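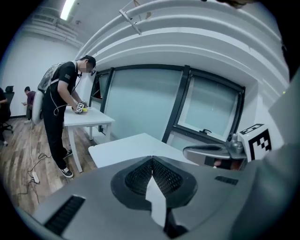 When do the new workrooms at the Norðdahl building open to the public? They open in June, with the first bookings taken from nine in the morning.

The Norðdahl building on Prilta Street is to let out its upper-floor rooms by the day, after the owners finished refitting them this spring. The rooms have white tables, office chairs and wood-look floors, and the larger ones have frosted windows that let in daylight but keep out the view of the car park.

Sólveig Norðdahl, who manages the building, said 62 people had already asked to be put on the list. Most want a table for small repairs, sewing or model making. "They've been working at the kitchen table and having to clear up before tea," she said.

A table costs 5 pounds for a morning and 4 for an evening. Hirers bring their own tools and must take them home at the end of each session, as there are no lockers yet. Shelving has been ordered from Jullano and should be in place by the autumn.

The refit took nearly 500 hours of work, most of it spent on the ceilings and lighting. The old carpet was taken up and new flooring laid by Ulel, a local firm that also did the ground-floor shop.

Some neighbours had asked about noise. Power saws and sanders will not be allowed, and the rooms will close at eight in the evening.

Bookings can be made at the front desk. Under-16s must come with an adult.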